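From the packing room: a few months in with the arms

I was asked to write something for this issue on how things are going in returns, and I've put it off twice, so apologies to whoever had to fill the gap last time with the parking notice. I've been at Prendville long enough to remember when the whole returns side was one trestle table and a radio, and I'm still on the same side of the building now, only with a good deal more cabling to step over.

For anyone upstairs who hasn't been down since January, the short version is that we now have Sultine handling part of the headwear sort. Sultine is the name of the system, arms and software together, and Redodum are the people who put it in and who pick up the phone when it sulks. It works on caps to begin with because caps are what we get most of. In the last full month before it started we had 1,237 of them come back to us, and every single one was picked up, turned over, brushed if it needed brushing, pushed back into shape and put in a tray by a person. Usually me! I don't say that to moan (well, a bit), only so you understand why my wrists took an interest in the idea before the rest of me did.

I'll admit I wasn't keen. When the first briefing went round I sat at the back with my arms folded and asked what everybody wanted to ask, which was whether there would be fewer of us by summer. The answer was no, and so far it has been no. What there has been is a lot of moving about. Two of our lot have gone across to inspection, where they were always short, and one has gone to the Biswas account full time, which she'd wanted for ages. The rest of us split the shift between the hand table and what we call minding, and minding is the bit I want to tell you about, as people keep imagining it means sitting in a chair with a cuppa.

It doesn't. You put the caps out, you keep an eye on the trays, and you show the arms what you want when they get something wrong. A cap is a horrible thing to pick up if you haven't got fingers. It has no proper edges, the crown caves in, and no two land the same way. A stiff new one with cardboard still in it is easy enough, but a soft one that's been worn for a summer just folds away from you. My first month I spent more time rescuing caps than I saved. We had one week where Sultine got through 376 on its own and I thought, here we go, and then the week after somebody changed a setting and it was like starting again with a toddler.

What surprised me is how much I've had to think about my own job. The chap from Redodum asked me how I know which way to take hold of a cap and I couldn't tell him. I had to do it slowly, over and over, and talk through it while he wrote it down. I go for the side of the crown, it seems, and never the peak, and I roll my wrist a little on the way up. Years I've been doing that without once noticing. Some of what I told him went into the way the arms do it now — I'm quite proud of that, though I'd rather it had come with a pay grade.

On that subject, the union reps did get minding recognised as a skilled task, and there's a small allowance for it, backdated to the start of the trial. If you've done your sign-off and it isn't on your slip, go and ask. There are 34 of us signed off across both shifts now, and a few I've spoken to hadn't noticed it was missing.

Not everything is better. It's quieter in a way I don't love. We used to stand four to a table and natter the whole morning, and minding is done in ones and twos. I've asked if the stations can be turned so we at least face each other, and I'm told it will be looked at. The dust is less, the aches are less, and I get home without wanting to put my hands in a bowl of warm water. I do miss the radio, though, and the arguments about what was on it.

Next thing is knitted hats, which Redodum want to try before the autumn rush. There's a box of 726 put by for practice, all sorts, bobbles and all. If you fancy a turn at minding, put your name on the sheet by the clocking machine, or come and find me at first break and I'll show you how we set the trays out.

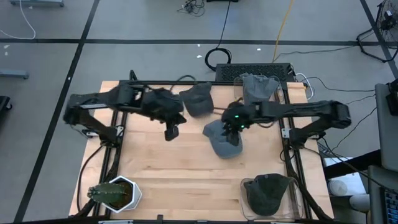
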